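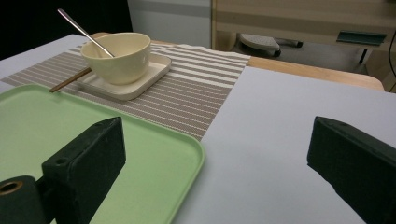

Figure 1. Tray, placemat and saucer on the worktop.

One Bowl, One Tray: Laying and Clearing a Single Place
Gaetano De Luca
Design for Everyday Living, Wutbridge College
Submitted 1st August

1. Background

The brief asked us to choose a household task and study it until it became interesting. My first choice was packing a suitcase, which three other people had already taken. I was left with laying the table, and then with a narrower version of it, when my tutor pointed out that a full dinner service would not fit in a report with a limit of 1,000 words.

So this is a study of one place setting: a placemat, a square saucer, a bowl, a pair of chopsticks and a spoon, plus the tray used to carry them. I wanted to find out what order people put the things down in, what order they pick them up in, and whether the second is just the first in reverse. My prediction was yes. My prediction was written in May and I have left it in the appendix as a warning.

2. Materials

The placemat is woven, with brown and off-white stripes. I chose it for the stripes, thinking they would give people something to line the saucer up with. They mostly ignored them. The saucer is square with soft corners, and a square saucer on a striped mat can look crooked in ways a round one can't. I had not thought about this when I bought it.

The tray is pale green plastic with a low rim. It is large for the job. In the Essien kitchen, where I tried the first version, there was nowhere to put it except on top of the placemat, and people simply worked round it. I kept the large tray for the main sessions, partly out of curiosity and partly because my budget was spent.

3. Method

I asked 12 people from my year to lay the place and then clear it. The only instructions were that it should look ready for somebody to eat from and that everything should end up on the tray afterwards. I gave no example to copy. I wrote down the order of each move on a sheet adapted from the Tikow handout we were given in the first term, which was meant for observing people making toast but coped well enough.

4. Laying

The mat went down first and the saucer second in every session, and the bowl went on the saucer without any discussion. After that, agreement collapsed. The trouble was the chopsticks. There is no rest in the set (I looked at one from Gastport and put it back when I saw the price), so they have to lean on something or lie flat.

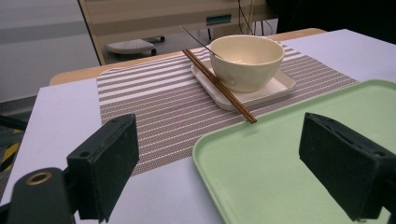

Leaning them against the bowl was the most popular answer, with the ends pointing out over the mat towards the person eating. It looks relaxed and it saves space. It also means that anybody who wants to move the bowl has to deal with the chopsticks first, as several people found out when they had second thoughts about where the saucer should go.

The spoon caused less argument. Some laid it beside the bowl and some stood it inside with the handle sticking out. One person asked whether a meal needing both chopsticks and a spoon was soup. I said I hadn't decided, and she put the spoon down with visible disappointment.

5. Clearing

Clearing was not laying in reverse. Once the meal was imaginary and over, all care for the stripes, the corners and the angle of the chopsticks vanished. The spoon tended to go straight on to the tray at whatever angle it landed, and the bowl came over after it, sometimes tipped on its side on the way. Putting the spoon down first has a cost: it lies across the part of the tray where the bowl would most easily sit.

People who carried the saucer and bowl over together finished sooner, but had to decide what to do with the chopsticks while both hands were busy - and their faces suggested this was the hardest part of the whole exercise.
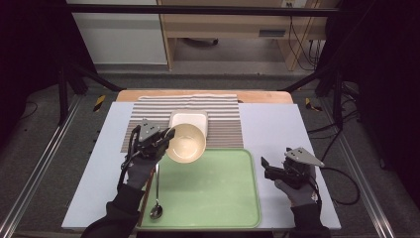

6. What I would change

A smaller tray, or a bigger table. I would also put a mark on the tray to show where the bowl goes, then run half the sessions with it and half without. I expect people would put the spoon on the mark.

I would watch 20 people next time and ask each of them to do it twice. The second attempt is when habits start to show, and I only have my own second attempts to go on, which are very neat and of no scientific value.

Appendix A: original prediction
Appendix B: observation sheets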